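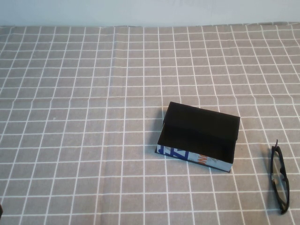
Skuddale Tabletop is a robot training kit sold by Sandberg, a small firm in the harbour town of Sanness. It consists of a single light arm, a stand with a fixed camera, control software and a box of household objects, with printed task cards that say what should be done with them. The kit is meant for colleges, workshops and small laboratories that want to teach an arm everyday handling by demonstration and have no engineer of their own to build a station. It is offered for purchase or for hire by the month.

Name

The name comes from Skuddale, the farm outside Sanness where Margit Eklund and her sister Ingegerd Eklund built the first version in a former dairy. The word "Tabletop" was added when the firm began to plan a larger floor-standing model, which was never sold. In the company's older papers the kit is called only "the Skuddale", and many users still say so.

History

Margit Eklund had worked for several years with the maintenance of packing machines before she started on the kit. Ingegerd Eklund was a teacher of crafts, and the task cards are mainly her work. The first kits went to two evening schools in the district, which paid for the parts only. Roald Wallin joined as the third partner and wrote the recording program, which was later replaced in full but whose file format is still in use.

In its second year the firm stopped making its own gripper and began to buy one from Tekico, a maker of small motors and joints. This made the kit heavier but the repairs much simpler, as a worn finger can be changed by the user with one screwdriver. An agreement to let Tekico sell the whole kit under its own name was discussed and then dropped.

Contents

The standard kit holds the arm with its gripper, a hand controller, the camera stand, a power unit, cables, 52 task cards and the object box. A table is not included. The manual asks for a flat top with a wall or a screen behind it, and a plain or evenly patterned cloth. A cloth with a printed grid is recommended for beginners, who can then put an object back in nearly the same place by following the lines. The cloth is laid over the table without clips, and small folds in it are accepted – according to the manual, a model which has seen only a perfectly smooth surface will do badly in an ordinary room.

The objects are bought from normal shops and differ somewhat from one box to the next. Buyers are encouraged to add things of their own.

Task cards

Each card describes one task in a few short sentences, with a start position, an end position and a list of what may be varied. The cards are divided into seven groups, from pushing and lifting to the use of containers with lids. The group of lids is regarded as the hardest in the kit.

The best known card of this group is the glasses case. The case stands open on the cloth, with its lid upright at the back and nothing inside, and the glasses lie on the cloth a short way to the right. The person who guides the arm must pick up the glasses, turn them, lower them into the case and close the lid. The task looks simple but it puts several difficulties together. Black glasses have a thin frame, and the cloth is seen through the lenses. When the case is also black inside, the camera gets little help in judging how deep it is, and the raised lid shades the space in front of it. The lid must be closed from behind without moving the case on the cloth.

In the beginning the card used a soft pouch. Igor Ziółkowski, who taught with one of the early kits, proposed the box-like folding case in its place, and his version of the card has been printed with only small changes since then.

Recording and training

A task is recorded by guiding the arm with the hand controller while the camera stores the view of the table. The firm advises 135 good recordings of one card before the first training, with the objects moved a little between them. Training is done on the customer's own computer or, for a fee, on machines hired by Sandberg. The hired service takes one night for a normal card, and the finished model is sent back as a file which can be loaded directly into the arm.

The camera is not mounted on the arm. It looks down at the table at an angle from its stand, and must not be moved between recording and use. This is the most frequent cause of support questions, and later stands have a mark on the foot to show if it has turned.

Hire and service

Hired kits are sent in one case and are checked when they come back. The arm can lift up to 500 grams, and damage from heavier objects is not covered. Telephone help is given on working days and on Sunday afternoon, a habit which remains from the evening schools.

Reception

Hamish Tomoana, who reviewed the kit for a newsletter on teaching equipment, praised the cards and the clear order in which they are placed, and found that his students could make usable recordings on the first day. He was less satisfied with the software, which he called slow to start, and with the short cable of the hand controller. He also wrote that the price of the hired training should be printed in the catalogue – at that time it was given only on request. Sandberg has since lengthened the cable. The price is now listed together with the spare parts.

See also

Learning from demonstration
Robot gripper
Teaching laboratory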